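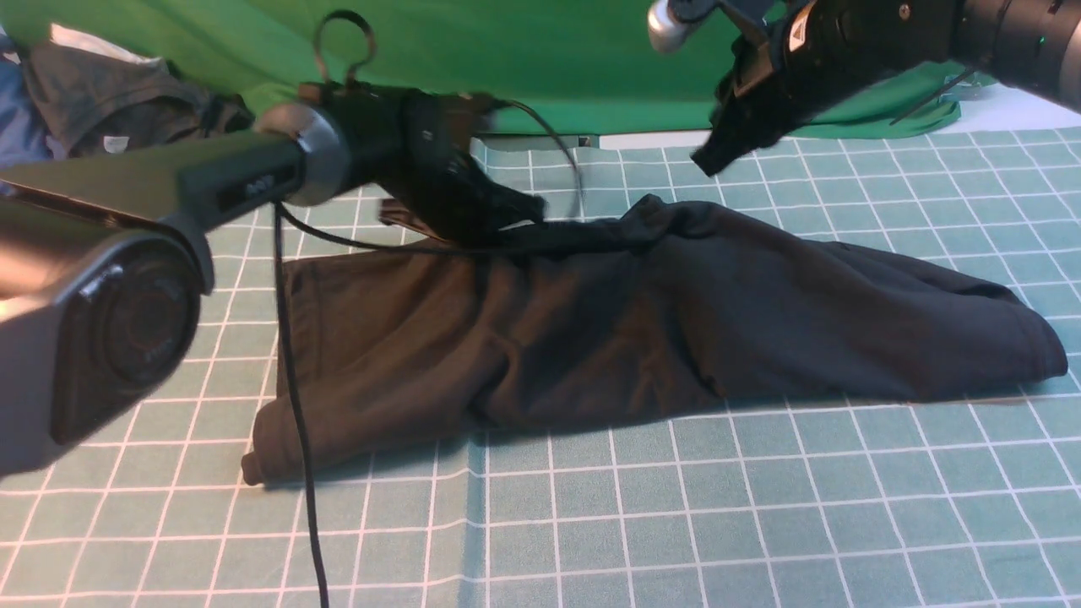

O. Ivanyshyn
Dataset maintainer, Vidmont Route Data

Kimville Pilgrim Walk: stages, hostels and permit dates

Version 2, released 8 Aug 2023

Summary

This dataset covers the walking route from Kimville to the hill shrine at Sonetti. It holds the stages of the route, the overnight hostels along it, and the periods in which a walking permit can be requested. It is meant for people who build maps, timetables or printed guides. It is not a booking system and holds no data about individual walkers.

Files

stages.csv
One row per stage, in walking order from Kimville.
stage_id: short code, stable between versions
start_name, end_name: place names as signed on the route
length_km: measured along the path, one decimal place
ascent_m: total climb, rounded to the nearest ten metres
surface: road, track, path or steps
winter_closed: yes or no

hostels.csv
One row per hostel. There are 59 rows in this version.
hostel_id: short code
stage_id: the stage on which the hostel stands
beds: number stated by the hostel
kitchen: yes, no or unknown
opens, closes: day and month, no year
advance_only: yes if walk-in guests are refused

permits.csv
One row per permit period.
period_id: short code
request_from, request_to: first and last day on which a request is accepted
valid_days: length of the permit in days
daily_limit: number of walkers allowed to start each day

All files are UTF-8 with a header row and comma separators. Empty cells mean that the value was not supplied. A zero is a real zero.

Sources

Stage lengths were taken from GPS tracks recorded on foot. Where tracks differed, the median was used. Hostel details come from a form sent to each hostel before the season. Permit periods were copied by hand from the notices put up at the Kimville office and checked by a second reader.

Known problems

The upper part of the last stage was moved after a landslip. The new line is in stages.csv, but its ascent figure is still the old one and is probably too low.

Opening dates are those given on the form. Hostels above the tree line often open late if snow remains.

In the main summer period valid_days is 90. Version 1 wrongly gave this in weeks. Anyone who joined the old file to other tables should rebuild the join.

The daily_limit of 1,000 applies to starts from Kimville only. Walkers who join the route at a later stage are not counted towards it, and the dataset has no field for them.

Two spellings are in use for several villages. The signed form is kept and the other is dropped.

Use

Free to use and share with credit to Vidmont Route Data. Altered copies should be marked as altered. Do not use permits.csv as the only source for a printed guide, as periods may be changed at short notice by the office.

Updates

A new version is prepared each December, after the hostels have closed. Corrections are accepted at any time through the issue tracker. State the file name, the row code and the source of the correction. Reports without a source are held until the next form is returned.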